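Print this page | E-mail this page

Call for participants: manipulation open day, Trunditz site
Posted June 2020 by the Bondstead Automation Group

Bondstead is looking for 16 outside participants for an open day at its Trunditz site. The day is built around robot arms doing insertion, seating and cable-side work on two kinds of target: a fixture wall with clips, pockets and holder slots, and the open case of a desktop computer. Participants will watch the work, operate one of the arms under supervision, and give written feedback. Participation is paid.

Background

The group works on tasks that are easy for a person with two hands and difficult for a machine with one gripper. Placing a part into a slot that barely clears it is the simplest of these. The part has to be held square, the approach has to be straight, and the arm has to respond to contact before the fingers slip. Most of our test hardware is plain for that reason. Mounting plates are fixed to aluminum wall panels and can be changed over between sessions.
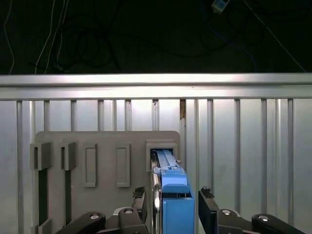

Each participant will be given one insertion task on a plate of this general type and will attempt it in two modes. In the first, the arm follows a hand controller directly. In the second, the operator sets only a start pose and an end pose, and the controller plans the motion between them. Contact force, elapsed time and number of attempts are logged in both modes. Results are stored by participant number and will not be used to rank anyone.

What participants will do

The program runs in two blocks.

The first block is a demonstration. Staff will run the fixture wall tasks and the computer case tasks and will stop after each one for questions. Please ask about the failures as well. A failed insertion usually leaves more in the log than a clean one, and we would like to hear how it looks to a person who has not read the log.

The second block is operation. Participants work in pairs, one at the controller and one keeping the observation sheet, and change places halfway through. The sheet has 49 entries, most of which are answered with a check mark. It takes some concentration to keep up with, and we ask that the observer not coach the operator.

Access inside a computer case is the harder of the two subjects. Cables move when they are touched and do not return to where they were. Sheet metal edges limit the angles from which a gripper can enter, and the linkages behind the fingertips need more room than the fingertips do. An operator who watches only the tips will tend to catch something farther back.
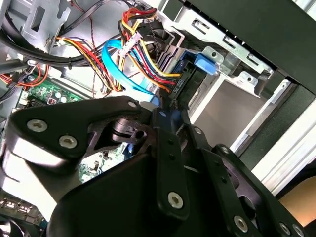

For this part of the session the participant will not be asked to disconnect or install anything. The task is to bring the gripper to a named point, hold position for 15 seconds, and withdraw along the same path. Speed is limited in software. Staff keep a hand on the stop switch at all times and will use it without warning if needed; the arm can be restarted in less than a minute and no attempt is lost.

Who should apply

We are looking for a mixed group. At least half of the places will go to people who repair, assemble or service equipment by hand, including computer technicians, appliance repairers and panel wirers. The remaining places are open to students in technical programs and to anyone with a working interest in automation. Experience with robots is not required. Anyone who took part in the January session is not eligible this time, as the tasks overlap.

Applicants must be 18 or older, able to stand for most of an hour at a time, and able to read a printed instruction sheet in English. Normal or corrected vision is needed for the operation block. Please tell us about any implanted medical device when you apply.

Conditions

Closed shoes are required. Loose sleeves, lanyards and bracelets must be removed before entering the marked area. Personal phones may be used in the entry hall but not on the work floor. Face coverings are required indoors, and pairs will be spaced apart during the operation block.

Participants receive a flat payment at the end of the day and reimbursement for local travel with a receipt. Lunch is provided. Anyone may withdraw at any point and will still be paid for the blocks completed.

How to apply

Send a short message to the Bondstead participant desk with the subject line "Trunditz open day." State your occupation, any hands-on experience with small assemblies, and whether you are left- or right-handed. A resume is not needed. Those selected will receive a consent form, directions and a start time. The Lavthorpe shuttle stops at the Trunditz gate; parking is on the Ogunleye side of the building and should be requested in advance.

Applications that arrive after the places are filled will be kept on a waiting list for the next session unless you ask us to delete them.

Print this page | E-mail this page

This site uses cookies to remember your settings. By continuing to browse you accept their use. Accept | Cookie settings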